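Why does my tide gauge show the sea level dropping when the region is supposed to be rising?
Posted by Reece Tapley, June

I help keep the records for a small harbor at Gruvness. We have a float gauge on the inner pier and I've been putting the old paper logs into a spreadsheet. So far I have 353 monthly averages. When I fit a straight line through them, the water level goes down by a few millimeters a year. Everything I read about this coast says the ocean is rising. I checked the typing twice and found only five mistakes, all small.

Is the gauge broken, or am I doing the math wrong? The gauge was moved once, from the outer pier to the inner one, and the logbook doesn't say much about how the two were matched up.

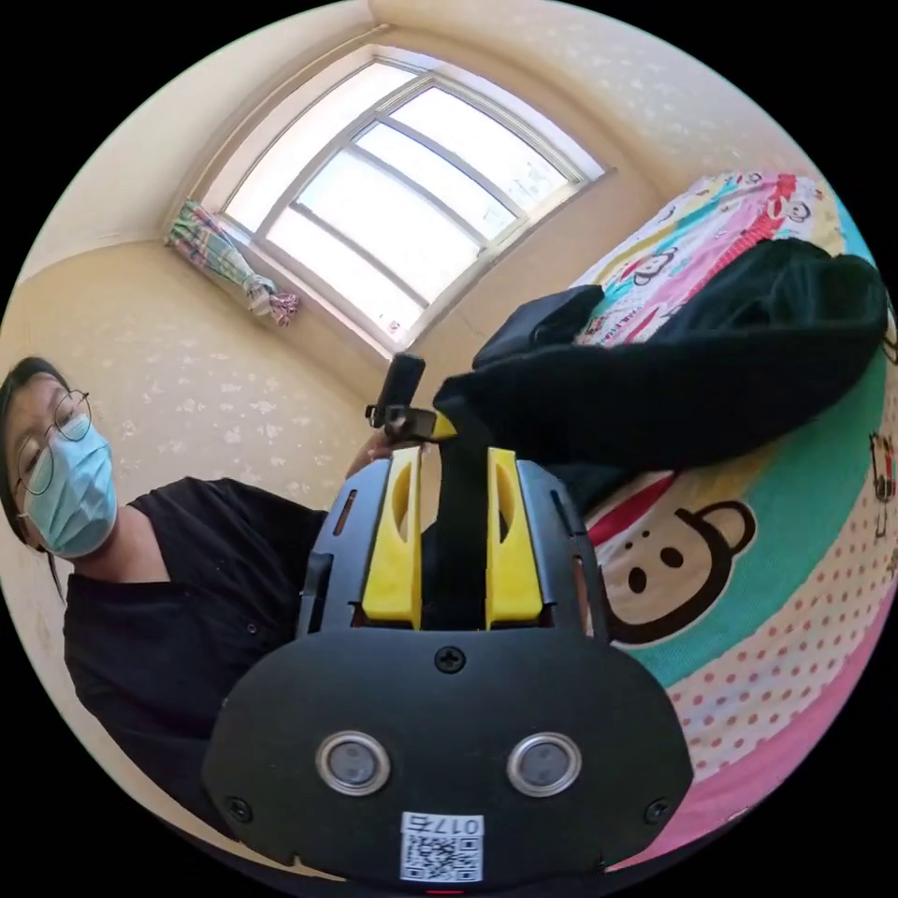
Maj-Britt Engebretsen
Your math is probably fine. A tide gauge measures the water against the land it's bolted to, so if the land is going up faster than the sea, the gauge shows a fall. Parts of the world that were under thick ice in the last ice age are still rising, and long records from those coasts often slope downward.

To sort it out you need to know how the land is moving. Look for a permanent GPS station near you - many countries publish the vertical rates for free. Add the land's upward rate to your gauge trend and you get an estimate of what the sea itself is doing. If the GPS station is far away, say 98 kilometers, treat the answer with care, as the uplift can change over that distance.

The move between piers worries me more. Plot the two parts separately and fit a line to each. If both slope down by a similar amount but there's a step between them, the step is a leveling problem and should be fixed before you fit the whole record. Ask whoever holds the survey benchmarks for the harbor if there was a leveling run at the time.

Joris Verhoeven
Could be the float. Ours at Pustow stuck all the time. Clean the well and see if it changes.

Ineke Hendriks
I agree with the first reply, and a stuck float would usually show up as flat stretches in the readings. Two more things to check. Air pressure pushes the sea surface down by close to one centimeter for each extra hectopascal, so a run of high-pressure winters near the end of the record can pull the line down. Also look at how you handled missing months. If most of the gaps are in one season, fill them properly or take out the seasonal cycle first. I had a record of 582 months where the trend changed by a third after I did that.

Related topics
Converting old gauge readings from feet to meters
What is a benchmark and who looks after it?
Storm surge or high tide: telling them apart in hourly data
How long does a record need to be for a trend?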